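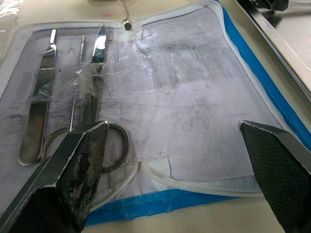

Subject: Re: [gripper-users] parallel jaws for thin steel tools?
From: Beril Toprak

Hi all,

Sorry for the slow answer, I wanted to have something to report before I wrote back, and then July got away from me the way it does. I'm quoting the original question underneath so that people who joined since then can follow along.

> We have a Clirnetti two-finger on a small arm and we want to pick
> thin metal instruments (handles, probes, scissors) out of a soft
> case and put them back. The stock pads slide right off anything
> polished. Has anybody tried the Güler pads, or should we give up
> and look at suction? Also, is a wrist camera any use this close
> in, or do the fingers block everything?
> Thanks in advance for any pointers!

First of all, please don't give up and go to suction! We went down that road last year with a Rernix cup and a round probe gives it almost nothing to seal on. It was fine on flat handles and hopeless on everything else, and I spent far too many evenings trying smaller and smaller cups before I admitted it.

We're doing very nearly the same job as you, with a zippered dissection kit: a scalpel handle, a probe, a scalpel with its blade on and a pair of scissors. The lining is white fabric with clear plastic over it, and I'd say the plastic has given us more grief than the steel has. It wrinkles, the wrinkles shine, and our edge finder is convinced that every crease is an instrument. Turning the lamp so it comes in low from one side helped a good deal. Matte spray on the tools helped too, but it makes a mess and I wouldn't bother.

On pads, we've now done 1,786 logged picks, split between a smooth pad and one with a fine diamond pattern. The diamond pattern is the clear winner for us on the probe, especially if you can close on the textured, twisted part of the shaft and stay away from the plain part. On the flat scalpel handle I honestly couldn't tell you which is better, they both hold. The smooth ones get scuffed and blotchy, and I'd love to hear how long other people get out of a set before swapping. I had been planning on 4,000 cycles. I now check them every 1,000 and I'm happier for it.

I haven't had the Güler pads on our own gripper, so I can't help you there. Somebody at Grarico had a set at the spring meetup and let me squeeze a few things with them (thank you, if you're reading!) and they felt softer than ours, but that's as scientific as I got.

Scissors: go for a finger loop. Put one fingertip inside the open loop and close gently, and let the loop center itself. Our mistake at first was coming down too steep, so that the big finger landed on top of the other loop and pinned it to the lining. Tilt the wrist a little and come in from the handle end. While you're working on the approach, tape your tools down. We use clear tape over the shafts, and it means you can run the same move again and again without resetting everything by hand. Take it off before you measure any forces, of course, and watch the corners, they peel up and catch the light just like the plastic does.

As for the wrist camera, yes, keep it. You do lose the bottom-left corner to the fingers, and a loop can disappear behind a fingertip right when you want it most. We take one look from higher up, plan from that, and use the close view only for the last 2 centimeters. It's also very good for noticing when you've wandered over the elastic strap, which ours did a lot.

I can send the pad log to anybody who wants it, just write to me off list. It's a plain spreadsheet and the column names are half in Turkish, but I'll translate if you ask nicely.

What arm are you on, by the way? And does your case have a strap too?

Warmly,
Beril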